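Small Things, One Basket
Speaker notes, Vitura Home Evening, February 18, 2026

Slides 1 to 4 are the old ones from the Trustatia talk, so I can do those in my sleep. Keep them short. Talk slower than last time!

OPENING

Hi everyone, thanks for coming out. Grab a chair, there are more along the side if you need one.

Quick show of hands first. Who has a drawer at home that they'd rather I didn't open? (wait for hands, put mine up too) Okay, good, we're among friends.

I want to talk tonight about small stuff. Big stuff is easy, in a way. If you have a sofa you don't want, you know it, you bump into it every morning. Small stuff sneaks around. It sits on the end of the counter, and next to the bathroom sink, and on that one stair, and after a week you don't even see it anymore.

When I moved into the apartment on Rees Street I did a silly thing and counted every small loose item in my kitchen and bathroom. More than 300. (pause, let them groan) And that was after I'd thrown out a whole bag. Hair clips, corks, bath things, a single chopstick, keys to I don't know what.

THE BASKET PART

So I started using a basket. One per room, open on top, no lid. I know lids look nicer, and I love a lid, I own far too many things with lids. But a lid is one more step, and when I'm tired I will set the thing down on top of the lid and walk off, and now I have a pile on a box.

What I look for:
Open top
Low enough that I can see the floor of it from where I'm standing
Wider at the top than the bottom if I can get it, so my hand goes in easily
A good fat rim to grab
Something I can wipe down if it's going in a bathroom

Next two slides, click through slowly. First a small pink thing sitting out on a white surface, then a small pink thing in a woven basket.

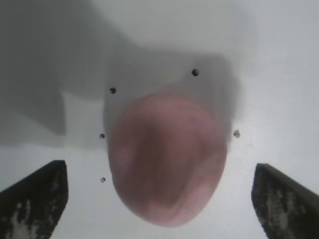
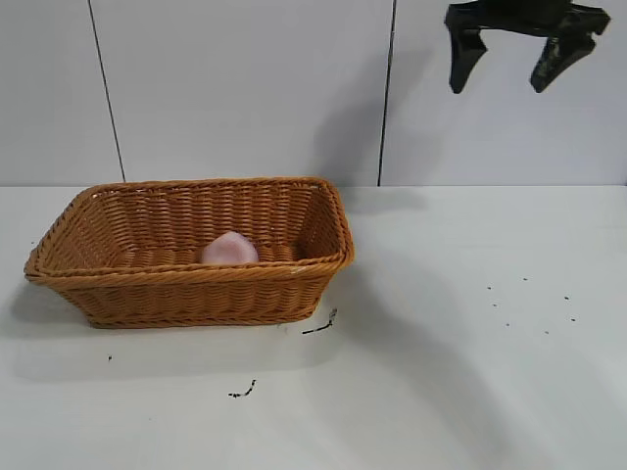
Okay so, ask the room: what do you do when you find something and you don't know where it lives? Take two or three answers. Somebody always says "I put it back down," and I want to give that person a hug, that is me on most evenings.

My rule is that it goes in the basket for that room. No deciding and no walking around the house with it in my hand looking for its home. You decide later, when you've got a cup of coffee and 3 minutes.

Then once a week I go through it. I tip the whole thing out on the table, sort, and put back only what's still waiting for a decision. (Do the tipping motion, people like that bit.) If something has been in there for 2 go-rounds and I haven't missed it, out it goes. Be a little kinder with kids' things, I got in real trouble over a rubber dinosaur.

WHERE TO PUT IT

On a surface, where the mess already happens. I tried the closet shelf for a month and the basket stayed lovely and clean and the counter looked terrible. If you want to be fancy, pick a color that stands out from the table. Mine's a warm brown on a white counter, and I think I use it more just from seeing it every time I walk by.

Sizes: people go too big. If it's big it turns into a laundry pile, ask me how I know. Start with one you can carry in one hand when it's full.

Someone will ask about cost. You don't need to buy anything, use the fruit basket, use a shoebox. I did get two of mine at Clorell and they've held up fine through a lot of tipping out. Don't push the store, I'm not selling anything.

STORY (cut if running long)

The cork story. My mother's kitchen, the jar with 199 corks in it. She was saving them for a craft project and wanted 200, and she would not start at 199. We kept that jar on the windowsill for years. Get to the part where my aunt brings one over in her purse.

ACTIVITY

Pass around the bags. Everybody empties a pocket or a purse onto the table in front of them and picks out whatever doesn't have a home. Give it five minutes, walk around, chat. Don't pick on anyone's receipts!

WRAP UP

Sign-up sheet for the April session is by the door, that one's all closets. Leave ten minutes for questions. Get my clicker back from the front table, and bring the leftover bags home.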